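Culvert under the Rønning road — fish passage or leave it alone?

Posted by tuvaholmgren, 12/10/22

Hello to all. My name is Tuva Holmgren and I live since five years beside the Himham brook, on the side where the old mill road goes to Rønning. English is my third language, so please be patient if I use a wrong word. 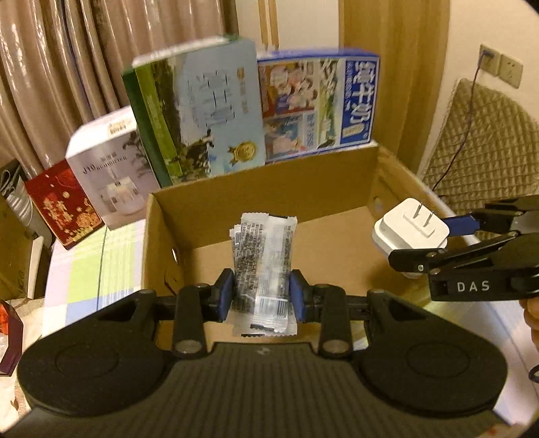 The county wants to replace the culvert where the brook goes under the road. The old one is a steel pipe and the bottom of it is rusted through. When the water is low, the pipe ends a good step above the pool on the downstream side, so the small trout cannot go up. I have seen them in June, many together in the pool, turning and turning. Above the road there are 600 meters of very good gravel before the brook comes to the pond.

The plan from the county, as I understand it, is to put a new round pipe of the same size. It will be cheaper and the road will be closed only for a short time. I think this is a chance we lose for a whole generation, for a pipe like this stays in the ground for decades. I would like that they build an open-bottom arch, with natural stones inside.

My questions are these. Has someone here written a comment to the county for such a project? And is there a danger that I do not see?

----

millrace_dan wrote:

Good post, and your English is fine. I commented on the Fondano crossing. Ask for the hydraulic report, in writing, before you write anything else. In our case the report only looked at flood flow and had not a word on low flow, so that became our whole comment. They came back with a bigger pipe set below the bed level and filled with gravel. It is not an arch, but fish go through it.

----

pondkeeper wrote:

I will be the one who disagrees. The pond above your road has native brook trout. What is in the pool below? If it is brown trout, that rusty pipe is the best thing that ever happened to the pond. Barriers are not always bad. We opened one on Prerkix Creek and the browns took over the upper part very fast. Everybody was clapping at the ribbon cutting and I felt sick.

----

tuvaholmgren wrote:

Thank you both. Pondkeeper, this is exactly the kind of danger I was asking for. I believed they were the same fish above and below, but I must admit that I have only looked from the bank. How can I know the difference when they are so small?

----

pondkeeper wrote:

You can't, not from the bank. Call the state fisheries office and ask whether they have survey data above and below the road. If they don't, ask them to do one before the design is final. A survey crew with a backpack shocker can do a short reach in a morning. Please don't go catching them yourself, you may need a permit.

----

sedgewren17 wrote:

With respect to pondkeeper, you can't hold a whole stream hostage because of Prerkix. That creek was already warm, and the shade was gone from both banks long before the barrier came out. Brook trout were losing there anyway. And it isn't only trout that use a crossing. Salamanders, mink, turtles. A round pipe full of fast water sends the animals over the road instead, and I pick up enough flat turtles as it is.

----

pondkeeper wrote:

It was warm below the barrier. Above it the water was cold, and that was the entire point. I was there for the temperature loggers, were you?

----

sedgewren17 wrote:

I was there for two summers, yes. The upper logger sat in a spring seep. I said so at the time.

----

millrace_dan wrote:

Can we take Prerkix to its own thread please? There is one already and it has 17 pages.

Tuva, one practical thing. You can have dry banks inside an arch and still keep a fish barrier in the stream if the survey says you need it. The two questions are separate. A wide structure also holds up better in a flood, and this is what a road engineer cares about. I would start the letter with the flood.

----

hillside_renter wrote:

Unpopular opinion maybe, but some of us drive that road to work. When they closed it for the paving my trip was around 40 minutes longer each way. How long does an arch take compared with a pipe? I like trout too, but I would like to see this in the letter as well.

----

tuvaholmgren wrote:

Hillside_renter, I do not think it is an unfair question. I telephoned to the road department today. The lady was kind, but she could not tell me a number of weeks for the arch, as they have not asked for a price on it. She said the closing for the pipe will be short "if the weather holds." So I will ask in my letter that they get a price and a time for both, and that they tell it to the people on the road too.

I have also asked for the hydraulic report, and I wrote to the fisheries office with pondkeeper's question. They have an old survey from above the road — only brook trout — but nothing from the pool.

----

pondkeeper wrote:

Then somebody needs to look in that pool. I'd put it as the first request in your letter, before the arch.

----

sedgewren17 wrote:

Second, not first. If you open with "we don't know what fish are there" they will stop reading and order the pipe. Open with the flood like Dan says, then the survey.

----

tuvaholmgren wrote:

I have now two drafts, one in each order, and I like neither of them. Dan, may I send them to you by private message? My sentences become very long when I am nervous, and I would be glad if a native speaker takes some of them out.

----

millrace_dan wrote:

Sure, send them over. Keep it under one page if you can. And attach a photo of the outlet at low water with something next to it for scale, a yardstick is fine.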